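Purba Council Tracker, reviewed after one budget round

Purba is a paid service that collects agendas, minutes and voting records from local councils and puts them into one searchable list. It is sold to parish clerks, residents' groups and small newspapers. I have used it since January to follow Gristville council, mainly the rural roads budget and the long argument over the bus subsidy for the outlying wards.

Setting up

Registration is by email. You choose a council, then the topics you want to follow, and the service builds a feed from whatever the council has published. Gristville puts out its papers as scanned PDFs, many of them crooked, so the first import was slow. It ran overnight and was finished by 9 the next morning. Text recognition was good on typed pages and poor on tables. In the roads budget two columns were merged, which made the resurfacing figures useless until I went back to the original file. Purba does keep a link to the original beside every extract, and I would not use it otherwise.

Search

The search box accepts plain words, exact phrases and councillor names. Results can be sorted by date or by meeting. There is no way to sort by ward, a serious gap in a district where most of the disputes are between the town and the villages. A search for "bus subsidy" returned 50 entries, including a number of duplicates where the same report had gone to two meetings. Duplicates can be hidden one at a time but not as a group.

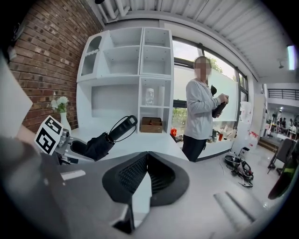 Voting records are the main reason to pay. Where a recorded vote was taken, Purba lists each member as for, against, abstained or absent, and the list can be exported as a spreadsheet. I checked 4 recorded votes against the signed minutes. Three matched. In the fourth, Anisa Rondonuwu was shown as absent when the minutes have her abstaining. I reported it on a Monday and it was corrected 2 days later, with a note of the change left on the entry. Votes by show of hands are marked "not recorded", and the software makes no attempt to guess.

Alerts

Alerts go out by email when a new paper matches a saved topic. Most arrived on the day of publication. Late papers are handled badly: a supplementary report added to an existing agenda does not trigger an alert unless the file name changes. Valentina Vergara, who edits the village newsletter, missed an amendment to the subsidy motion this way and now checks the council site by hand before each meeting – as do I.

Compared with Irnis

Irnis covers fewer councils and has no export, but its alerts do pick up supplementary papers. Its search is slower and the layout is cramped on a phone. For anyone who only wants to know when a paper has appeared, Irnis is the better choice. For going back over how members voted, Purba is well ahead.

The export format could do with a column for the meeting reference, which at present has to be typed in by hand.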